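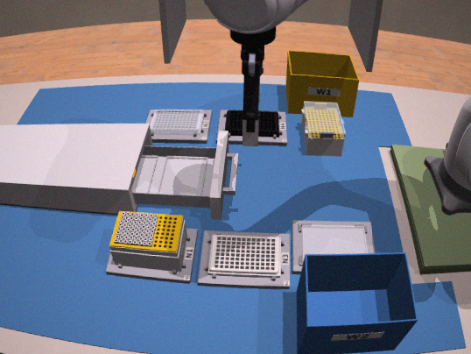
Flutance stream tops 1,600 viewers

Nov 28, 2025

So the second Flutance live audio stream is done, and the numbers are in. 1,600 people logged on at the peak. The first one, back in September, got 600. Not bad for a webcast on microphone placement.

Five guests this time, all from the Mikham studio, plus a live mix of the new Urquijo session. Sound was clean right through. Video froze twice in the first half, sorry to anyone who lost the drum segment – it's all there in the replay.
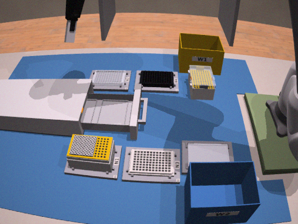

Chat was busy. 152 questions came in and we got to maybe a third of them on air. The rest are being answered in writing and will go up on the Flutance page next week, most popular ones first. Lots of you asked about recording vocals in small rooms, so that will probaly get a show of its own.

Wurnano has signed up as streaming partner for the next run, which should mean a steadier picture and a proper mobile player. No more pop-up window.

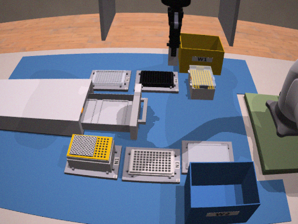 How to watch the replay

Free, no sign-up, on the Flutance page untill the next show. Audio-only version there too. Date for show three to follow – want to suggest a topic, use the form under the player.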